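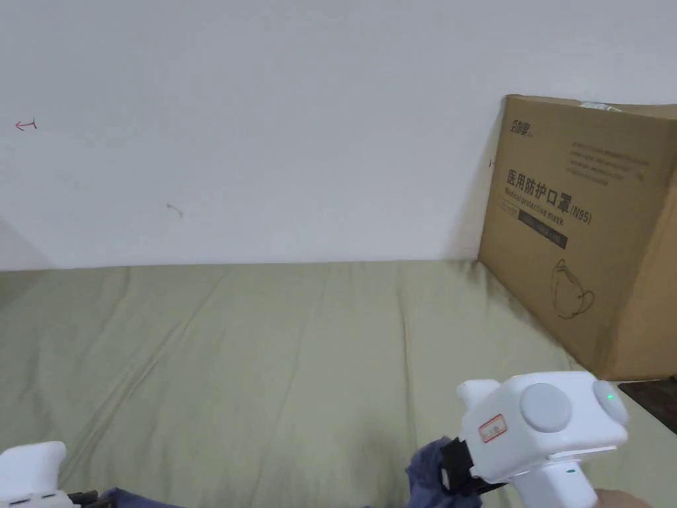

Abb. 1: Arbeitsplatz mit grünem Tuch, Handgreifer links und rechts, Maskenkarton an der Wand.

**Januar, 16:20 – Beschaffung Handgreifer, Planung**

Mit Janelle Rivera die Liste für das nächste Budget durchgegangen. Noch nichts ist bestellt, bitte auch keine Anfragen doppelt schicken.

Wunsch ist, dass wir künftig an zwei Plätzen parallel aufnehmen können. Dafür brauchen wir insgesamt 4 Greifer, also 2 mehr als in der jetzigen Planung stehen. Ich habe zwei Lieferanten auf der Liste:

- **Fliltarska:** verkauft nur paarweise, Halteband und Ladegerät sind im Preis enthalten. Ersatzteile muss man extra anfragen, auf meine erste Mail habe ich noch keine Antwort.
- **Covow:** auch einzeln lieferbar, dafür kommt das Ladegerät als eigene Position. Das Angebot nennt keine Versandkosten. Charito Lagman ruft dort an.

Ich tendiere zu Fliltarska. Wenn ein Greifer ausfällt, steht aber bei Paarverkauf gleich die Frage, ob wir wieder ein ganzes Paar kaufen müssen. Das muss vor der Bestellung schriftlich geklärt sein.

**Kleinmaterial**

Für den Posten Verbrauch habe ich 70 Euro eingetragen. Darunter fallen Bänder, Klebeband, Etiketten und ein zweites Tuch. Janelle meint, das Tuch soll im gleichen Farbton sein wie das vorhandene, damit die Aufnahmen von beiden Plätzen vergleichbar bleiben. Ich würde auch ein graues probieren, aber dann bitte als eigene Serie führen. Ein Stoff, der weniger Falten wirft, wäre mir wichtiger als die Farbe. Muster anfordern bei Quiambao.

Kartons als Gegenstände für die Aufgaben kaufen wir nicht, die nehmen wir aus dem Lager. In der alten Liste von Fiststead stand dafür ein eigener Posten, den habe ich gestrichen.

**Offen**

- Passt das Band von Covow auf die Halterung, die wir schon haben? Maße fehlen im Datenblatt.
- Garantie: gilt sie auch, wenn wir das Gehäuse selbst öffnen? Charito fragt das beim gleichen Anruf.
- Zweiter Platz: Tisch oder niedrige Fläche? Davon hängt ab, ob wir noch Stative in die Liste nehmen. Ich messe die Höhe am ersten Platz und trage sie hier nach.
- Kostenstelle von Janelle bestätigen lassen, im Formular steht noch die vom Vorjahr.

Nachtrag 17:05: Covow hat Charito einen Rückruf versprochen. Die Tabelle bleibt bis dahin auf Status „Entwurf“.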